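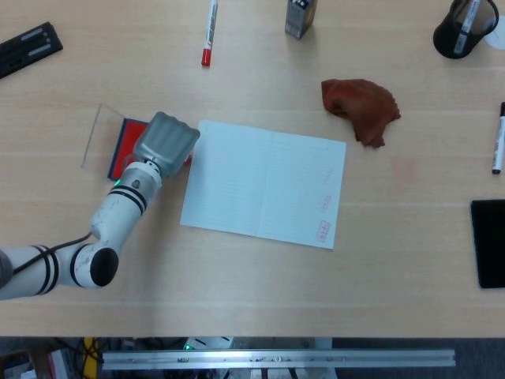 I have wanted a decent red ink pad for years, and I finally have one I'm happy to recommend. It's the Funano in red, the one with the dark blue-gray border and the clear lid, and I've been using it nearly every day since March. I love it! So this is going to be a long review of a small thing, and you've been warned.

Some background. I keep my reading log and my letter log in plain ruled notebooks, and every entry gets a little red rectangular stamp near the bottom of the page when it's finished. It's a habit I picked up from a paper-crafts class in Leltport, and I got hooked on how good a page looks with one small block of red on it (pale paper helps a lot - a bluish-white page makes the red really sing). My old pad was one of those dollar-bin ones. It gave me a nice edge on one side of the stamp and a ghost on the other, and I put up with it for far too long.

**The sponge**

This is where the Funano wins me over. The surface is flat all the way to the border and it has just enough give. You press the stamp down lightly, lift, and you've got an even coat. With the old pad I was mashing and rocking and going back for seconds. If your stamp has fine lettering, go even lighter than you think you should. My first week of impressions had clogged characters because I was still pressing like I did before, and that one was on me.

It also takes a big stamp without complaint. I borrowed a chunky address stamp that hangs over the edge of the pad, did it in two dabs, and couldn't see a seam.

**The color**

A warm red, a little to the orange side when it's fresh, and it settles down once it has dried. On smooth notebook paper a full press comes out bold. A second press without re-inking comes out faint, and I've started doing that on purpose for pages with writing close by, so the stamp doesn't shout over everything. Red pen notes in the margin look good with it too, though don't expect a perfect match.

**Drying time**

Okay, this is my one real gripe. On cheap absorbent paper it's dry before you've put the stamp down. On the coated paper in my nicer Gulunby notebook it needs a good 20 minutes, and if you close the book early you get a mirror image on the facing page. I lost two pages that way before I learned to leave it open and go make lunch. A scrap of blotting paper fixes it if you're in a hurry.

**The mess**

It's red ink, so it travels. It gets on fingers, and from fingers it gets on everything else. Fresh ink on a finished wood tabletop comes up with a damp cloth if you're quick. Leave it overnight and you'll have a pink shadow to scrub at - a drop of dish soap and some patience got mine down to almost nothing. I keep one old rag just for this and don't let it anywhere near the good towels.

**The lid**

Clear plastic, and I'm a fan. I can see which color I'm grabbing, and it fits snugly enough that the pad hasn't dried out on me yet. The inside does pick up a bit of red if you store it upside down, so keep it flat.

**How long it lasts**

I've done 538 impressions on the first fill (my log pages are numbered, so that's an easy one to check) and they've only just started to look thin in the middle. The refill bottle goes on in drops. Spread them around with the edge of an old card and let it soak in for an hour before you stamp anything important.

Would I buy it again? Yes, and I already have my eye on the green one for recipe cards. If you only stamp a birthday card twice a year, get whatever's cheap. If you stamp a lot, and especially if you have a small stamp with fine lines that never seems to print properly, try this pad before you blame the stamp.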